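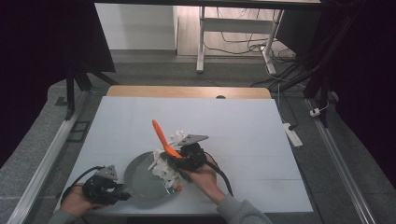 1/12/22 - Paper pulp insulation panels, second batch for Onthorpe. The first batch dried too soft at the edges, so today was mostly about fiber length and soak time. Stock was the white office scrap again, torn by hand and left crumpled, like the heap in the gray dish. I prefer it to the Storach shredder output. The machine strips are all cut short across the grain and the panels crack when they come off the mold.

Weighed out 80 g dry scrap per panel, 700 ml water, four panels. Soaked overnight in the Sulo tubs with the lids on. Beat with the paddle until no flakes showed when a spoonful was stirred into a glass of clean water. Panel 3 got less beating than the others and I can see it in the surface - lumpy on the mold side.

Binder is the Purba starch, cooked thin. It skinned over while I was cleaning the mold, so I strained it. Next time clean the mold first.

Wet weight of panel 1 after pressing was 278 g. Did not weigh the other three, scale battery died. Spare batteries are not in the drawer where the label says they are.

Panels are on the rack by the window, flat, mesh underneath. Please don't move them to the radiator, that is how the last set curled.

To do: order mesh, fix the drain plug on the left sink, ask Onthorpe if they still want the borax or will do their own fire treatment. They need an answer on thickness before February.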